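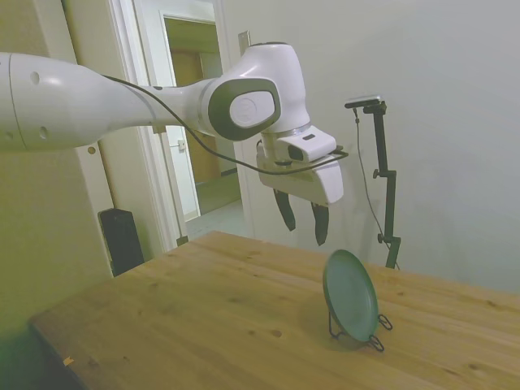

Daily lessons and the "no illusion" claim

motmont
I'm on my third go at the Mulder workbook and lesson 90 still bothers me. It says a grievance has no effect once you stop valuing it. Fine, but my sister stopped speaking to me in March and I can't see how my valuing it or otherwise changes that. Has anyone got anything out of this one?

vineck274
Not me. I did it morning and night for a fortnight and felt exactly as cross as before, plus guilty for being cross.

Nerea Rivas
I think you're both reading it as a promise about other people. It only talks about what you carry. My group in Rakisau spent 2 evenings on that paragraph and most of us came round to it.

vineck274
Most of you came round because you'd spent 2 evenings on it. I'd want to hear from the ones who didn't.

Nerea Rivas
Three of them left, since you ask. I still see one and she prefers plain silent prayer.

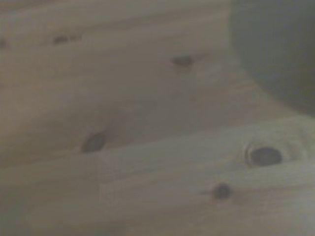
motmont
Do you have to do the lessons in order?

Ward Visser
The introduction asks you to, one a day, but it also lets you stay on a lesson as long as you like. I skipped 90 and went back to it later.

vineck274
And did it work later?

Ward Visser
I was less angry by then. Could have been the lesson, could have been the months going by - I wouldn't swear to either.

Nerea Rivas
That's a bit unfair on the book, Ward.

Ward Visser
Maybe. I've kept my copy. I just don't read it as settled fact.

motmont
Thanks all. I'll leave 90 for now and ring my sister.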